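Quick one tonight, have to be up early. Promised a few people I'd write down how the sim collecting is going, so. Notes, in no real order.

Target for December was 143 demos of the pick and place job. We have 62 I'd let anyone train on. Recorded more than that, but a demo that finishes isn't the same as a demo you want copied, and I was pretty soft about that in the first week. Went back through on the weekend with a coffee and threw out a heap.

What got tossed, mostly:

Me dithering. You drive the arm over, stop, think, nudge left, nudge right, think again. The policy learns the dithering. Our first trained one would hang over the object for ages like it had forgotten why it came into the room. All mine, that behaviour. Embarrassing to watch.

Lucky grabs. One finger clips the thing, it rolls, ends up between the fingers anyway. Task says success. Bin.

Anything where the start pose hadn't reset. That was a bug in Skitbridge (our recorder, the name stuck, don't ask). It kept the arm pose from the end of the last run if you hit record too fast. Fixed now, Evelien found it. Evelien Dewulf, for the new readers, she does the replay and checking side and is a lot more patient than me.

So the new rule is think first, then record. Sit there, work out the whole path, then press the button and do it in one go. Sounds obvious. My keep rate went up straight away. Out of the last 50 I kept 44, which for me is unheard of.

Other thing we changed is the layouts. The early sets had everything spread out nicely with big gaps, because I placed them and I'm tidy. The trained policy was great at tidy. Then Evelien shuffled the objects and it went to bits. Now the Prikeo script picks the positions and I take what I'm given, even the ones where something lands so near the edge that I swear at it. Only reroll allowed is if an object spawns inside another one. That does happen, and then physics does its thing and the bottle leaves the building.

Still arguing about how much to vary the colours and lighting. Van Beek (the older project, some of you will remember the blue desk) varied everything from day one and it took forever to learn anything at all. I'd like to get one look working and then widen it out. Evelien says we'll just be collecting twice. She might be right. We've agreed to do the rest of this batch with one look and then fight about it properly in the new year.

Camera views, somebody asked in the comments. We save more than one. The side view from behind the arm is my least favourite to drive from because there's so much arm in it, but the policy gets it as an input so I force myself to check it. If I can't tell from that view whether the fingers are lined up then I don't see how the network is meant to.
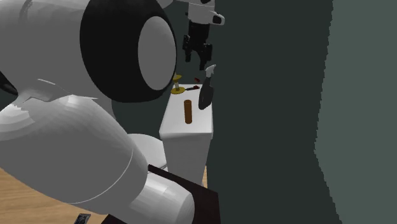
Jivesex Robot Learning Club – sim data group

Fingers open, over the back of the white cabinet, haven't touched anything. This is the sort of spot where I used to start wiggling. The little red piece is tiny from this angle and there's a marker lying just in front of it, so if you come down a bit short you're on the marker instead. Spray bottle is right out on the edge beside the dark panel. Lovely. The brown cylinder at the front is the easy one, upright and slim and plenty of room to close on it, and no suprise our early set has far too many of those. I've put a cap on it per session now. The yellow thing I still don't have a decent grip for. By the post or by the base? We've been doing both and I think that's a mistake, half the demos say one thing and half say the other. Going to pick post and redo the rest.

To do before the next batch:

- redo the yellow ones, post grip only
- write the reason down when I reject a demo, not just delete it (Evelien has asked me this three times)
- slow the descent. I come down too fast near the end and the replay at lower rate misses the last bit
- a few recovery demos on purpose. Start from a bad spot, fix it, carry on. Different folder so they dont get mixed in with the clean ones
- back up the drive. Yes I know

If anyone in the club wants to take a turn driving, please do. It'd be good to have hands other than mine in there, at the moment the robot has my habits and only my habits. You get used to the controller in an evening. Bring your own headphones, the fan on that machine is awful.

More when we hit the 143.

Recent posts
Skitbridge start pose bug, now fixed
Why I deleted a week of demos
Van Beek and the blue desk: what we kept
Prikeo layouts, first go
Controller settings that don't hurt your thumbs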